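How to check if a machine can do your chore yet (quick version)

Posted 22/01/2019 by Nataša Leka

People keep asking me can a robot put away the groceries, can it load the parts bin, can it clear the table. Short answer, one chore at a time, and you have to test. Long answer below. Typed up fast between jobs so excuse the spelling.

You need: a table, something to cover it, a hand-held gripper (same fingers the arm will use, otherwise don't bother), one object, a notebook. No arm yet. Arm comes last.

Step 1. Pick one chore and cut it down.

"Put away the groceries" is not a test. Way too big. Bags, cans, eggs, fridge door. Cut it down until it fits in one line. Mine was: pick up one item from a table, put it down on the left. That's it. Write the line on top of the page and don't change it halfway through. I did that on my first go and had to toss a whole evening.

Shop floor, same thing. Not "tend the machine." More like: lift one blank off the tray, set it in the jig.

Step 2. Cover the table.

Plain and light colored, no pattern. Tape it if it slides. Creases are OK, big folds are not, the finger tips catch on them. Leave a bit of bare table edge somewhere so you can tell where the edge is when you go back through the pictures.

Step 3. Choose a first object.

Go easy. Light, blocky, stands up on its own, no harm done if you drop it. Play food is great for this. Toy kitchen stuff in general. Teodor Furtună wanted to start with a real wine glass and I said no, and then we argued about it over lunch, and the answer is still no.

Stand it up well away from you, fingers open wide, nothing in between. Like so:

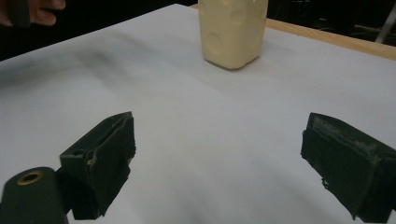

Fingers open, cheese at the far side. Start every run from about here.

Step 4. Do it by hand first. A lot.

Hold the gripper, go in, close, lift, set down, open, back out. One run. Then again. I do 100 runs before I let the arm anywhere near it. Sounds like a lot, it's an afternoon. Take breaks, your wrist will complain.

Things to watch:

Come in level. If one finger gets there first it pushes the object instead of holding it.

Slow down for the last bit. Everyone rushes it.

Don't squeeze more than you need. Soft things spring back when you let go and hop sideways.

Set down, THEN open. Not both at once.

Move the object a little between runs. Turn it, slide it nearer, slide it toward the edge. If it's always in the same spot you are testing the spot.

Write down every miss. One word is enough: slip, push, tip, drop. No need for a paragraph.

Step 5. Look at your fingers.

The gripper's, I mean. They wear. Corners go first, then the faces where they meet the object.

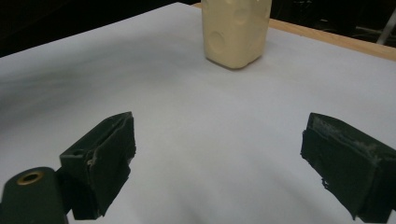
Scuffs on top don't matter much. The inner faces do, becuase that's where the hold comes from. If a face gets ragged, swap it before you start a new set of runs, not in the middle, or your first half and second half are two different tests. Keep the old ones in a bag with the date on. I never regretted keeping them, did regret throwing a pair out.

Check the screws too while you're there. A loose finger feels exactly like a bad grip and you'll blame the software for a week.

Step 6. Now the arm.

Same table, same cover, same object, same one line from Step 1. 100 runs again so you can compare straight across. Don't help it. If it tips the thing over, that's a tip, write it down, stand the thing back up, go again.

We ran ours on the Vetley setup at Anghel. 13 misses by the arm. Nearly all of them "push," hardly any drops. So the holding is fine and the getting there isn't, and that told us what to fix next. A bare pass/fail number wouldn't have.

Step 7. Decide.

Ask what a miss costs. Toy on a table, nothing. Plate, one plate. Part in a running machine, could be the whole shift. Same score is fine for one and hopeless for the other.

Then time it. A person clears a small table in a minute or two, and if yours takes up to ten, well, does anybody mind? At home overnight, maybe not. On a line, yes they mind.

So can they do chores yet. Single things, hard-ish shapes, good light, clear table: pretty much. Laundry, a full sink, a kid's room floor: not the ones I've tried. Somewhere in between is your chore and you won't know untill you do the runs.

Next one will be two objects touching each other. Much harder. Still working through the notes from Cokau, 1215 lines and half of them say "push".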